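Jan 23, 2024. Bench 2, glassware task, teleop

Carried on with the beaker and rack demonstrations for the Rernska set. Same layout as last time: black cloth down, beaker to the left, white rack to its right with the big holes at the beaker end. Controller firmware unchanged. Saving at the full rate again, since the thinned logs made the grasp timing hard to read. 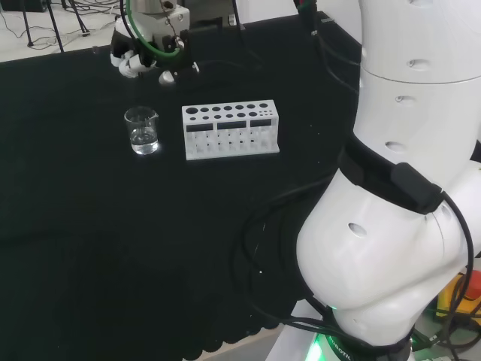 Trondbridge Manipulation Group / Bench Notes

Episode numbering picks up at 845. The numbers below that are the hand-guided ones and should not be mixed in when training. Hand guiding gives smoother paths, but the operator's forearm gets into the head view and the wrist torques are useless for anything later. Remote control is slower and the approach wanders more. I still prefer it for this task.

Kept 81 episodes. Dropped the ones where I stopped to re-clutch over the rack, as the pause teaches the arm to hover. Anyone driving tomorrow: re-clutch well to the side, before coming in over the cloth.

Depth is the weak point. From the head view I judge height badly and tend to stop high. Tried the Aryee overlay at opacity 0.4 and turned it off again, too much lag. Changed the translation scale from 1.0 to 0.6 below the safe height, which helped with the last part of the descent and made the long moves tedious. Needs a pedal to switch.
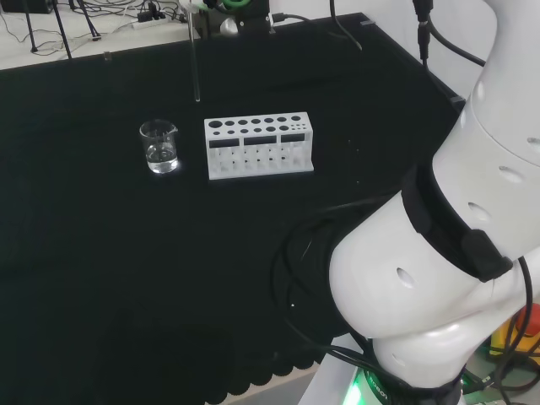

Glass against black cloth is hard on the depth stream. The beaker walls drop out and what remains is mostly noise from the base. Colour is better than I expected. With the thin glass piece hanging behind the rack, its tip just above the cloth, the only part I would trust a keypoint on is the small highlight at the lower end. Have labelled tips that way in a short batch, to compare with labelling the whole length. The rack is easy by comparison, white on black with clean corners, so the object frame is now taken from the rack and everything else is given relative to it.

Sync: head stream trails the joint states by 81 ms. Constant, so corrected in the export script.

To do
Re-export from 845 with the offset applied.
Ask Kendness about the pedal.
Move the target of 1000 kept episodes to February.
Ticket 2117 (gripper width reads zero after e-stop reset) still open.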